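실내화 분류 공정 자동화, 시뮬레이션 단계 마치고 2라인 적용 준비
Zakmont 물류센터 소식지 / 공정기술 / 2018-04-02

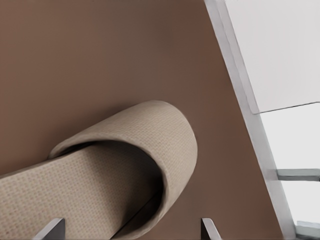
반품 실내화 처리 공정은 지금까지 전량 수작업으로 운영되어 왔다. 작업자가 반품 상자를 열어 내용물을 꺼내고, 좌우 짝을 맞추고, 바닥과 안창 상태를 확인한 뒤 재포장, 세척, 폐기 세 갈래로 나누는 방식이다. 이 가운데 꺼내기와 정렬 두 동작을 로봇 셀로 옮기는 작업이 작년 10월에 시작되었고, 시뮬레이션 검증이 지난달로 일단락되었다. 상태 판정과 재포장은 이번 범위에 들어 있지 않다.

대상 품목을 실내화로 정한 것은 형상 때문이다. 상자형 포장품은 흡착 방식으로 처리할 수 있지만 직물 실내화는 표면에 공기가 통하고 발등 부분이 눌리면 형태가 변한다. 흡착 패드 시험은 초기에 중단했고, 두 손가락 평행 그리퍼로 방향을 바꾸었다. 파지 위치는 발등 덮개의 가장자리와 뒤축 쪽 측면 두 곳을 후보로 놓고 비교하였다. 덮개 가장자리는 두께가 있어 잡기 쉬운 대신 안쪽이 비어 있어 힘을 주면 말려 들어간다. 측면은 변형이 적으나 접근 각도가 제한된다. 현재 설정은 측면 우선이며, 측면 접근이 막힌 자세에서만 덮개 가장자리를 사용한다.

시뮬레이션 환경은 작업면, 옆의 선반 구조물, 그리퍼, 대상물로 단순화하였다. 카메라는 손목에 고정한 조건이고, 그리퍼 손끝이 항상 시야 아래쪽에 들어오도록 맞추었다. 손끝이 보여야 접근 오차를 영상에서 바로 읽을 수 있다. 대신 물체에 가까워질수록 뒤축이 시야를 벗어나는 경우가 늘어나므로, 접근을 시작하기 전에 전체 윤곽을 한 번 저장하고 이후에는 그 값을 기준으로 추정한다. 조명은 확산광 한 가지로 고정하였다. 현장의 천장등은 통로 쪽과 벽 쪽의 밝기가 달라서 이 부분은 실기 시험에서 다시 조정해야 한다.

검증은 자세를 무작위로 바꾸어 두 차례 실시하였다. 1차는 100회 시도 중 78회 성공이었다. 실패한 건은 대부분 실내화가 선반 레일과 비스듬히 가까이 놓인 경우로, 손목이 레일과 간섭하면서 경로 계산이 중단되었다. 레일 주변에 여유 구간을 설정하고, 이 구간에 놓인 물체는 먼저 작업면 중앙 쪽으로 밀어낸 다음 잡도록 순서를 바꾸었다. 2차 100회에서는 간섭에 의한 중단이 발생하지 않았다. 남은 실패 유형은 두 짝이 겹친 상태에서 위쪽만 잡으려다 아래쪽이 함께 끌려오는 경우이며, 해결책은 아직 확정되지 않았다. 겹침이 검출되면 셀이 멈추고 작업자를 호출하는 것으로 임시 처리한다.

그리퍼는 Fistier 제품을 사용하고 셀 제어 소프트웨어는 Kelemen이 공급한다. 손끝 부품은 경사면이 있는 쐐기형으로, 바닥면과 물체 사이로 들어가기 쉽게 하기 위한 것이다. 손끝 안쪽에 붙일 미끄럼 방지재는 두 종을 놓고 검토 중이며, 밝은 색 직물에 자국이 남는지를 먼저 확인한다. 자국이 남으면 해당 제품은 재포장으로 갈 수 없고 세척으로 넘어가므로 공정 전체의 손익이 달라진다.

작업 배치의 변화

2라인 반품 구역의 현재 배치는 꺼내기와 정렬 네 명, 상태 판정 두 명, 재포장 세 명이다. 셀이 가동되면 꺼내기와 정렬은 두 명으로 줄고, 나머지 두 명은 상태 판정으로 이동한다. 이번 적용에 따른 인원 감축은 없다. 다만 업무 내용은 분명히 달라진다. 판정 업무는 손목과 허리 부담이 적은 대신 같은 자리에서 눈을 계속 쓰는 일이고, 판정 기준표를 새로 익혀야 한다. 이동 대상자에게는 교육 기간 중 처리량 목표를 적용하지 않는다.

정렬에 남는 두 명은 셀의 공급과 호출 대응을 맡는다. 호출이 들어오면 정지 확인, 문 개방, 겹친 실내화 분리, 문 닫힘 확인, 재시작 순서로 진행한다. 정지 확인 없이 문 틈으로 손을 넣는 행위는 금지한다. 문을 열면 구동 전원이 차단되지만, 그리퍼가 물체를 잡은 상태로 멈추어 있을 수 있으니 물체를 당겨 빼지 말고 조작반의 해제 버튼을 사용한다.

공정기술팀의 Haoran Yu 책임은 지난 설명회에서 호출 빈도에 관한 질문에 이렇게 답했다. “시뮬레이션 수치로 현장 호출 횟수를 말씀드리기는 어렵습니다. 겹침은 반품 상자를 어떻게 쏟느냐에 따라 크게 달라집니다. 첫 두 주는 호출이 잦다고 보고 인원을 잡았습니다.” 호출 대응으로 중단된 시간은 작업자 개인 실적에 산입하지 않는다. 설명회에서는 셀 옆의 소음과 통로 폭에 대한 의견도 나왔다. 통로 폭은 도면을 수정하여 대차 두 대가 교차할 수 있도록 했고, 소음은 설치 후 측정해서 결과를 게시한다.

실기 시험은 Flustholm 창고의 시험 구역에서 먼저 진행한다. 시험용 반품 실내화는 139켤레를 확보하였고, 직물 제품을 우선으로 하되 밑창이 두꺼운 제품도 섞었다. 시험 항목은 파지 성공 여부, 직물 손상, 호출 후 재시작까지 걸리는 시간, 조명 변화에 따른 인식 오차이다. 직물 손상이 한 건이라도 나오면 파지력을 낮추어 해당 항목을 처음부터 다시 시행한다. 2라인 설치 일정은 시험 결과가 나온 뒤에 공지한다.

판정 업무 이동을 희망하는 직원은 소속 조장에게 신청서를 제출하면 된다. 신청자가 정원을 넘으면 정렬 업무 근속이 긴 순서로 배정한다. 개정된 판정 기준표와 셀 비상정지 절차서는 2라인 게시판과 휴게실 비치함에서 볼 수 있다.

본 사이트는 이용 편의 향상을 위해 쿠키를 사용합니다. 계속 이용하시면 쿠키 사용에 동의하는 것으로 간주됩니다. [동의] [설정 변경]

소식지를 이메일로 받아보시려면 주소를 입력해 주십시오. 수신 거부는 언제든지 가능합니다.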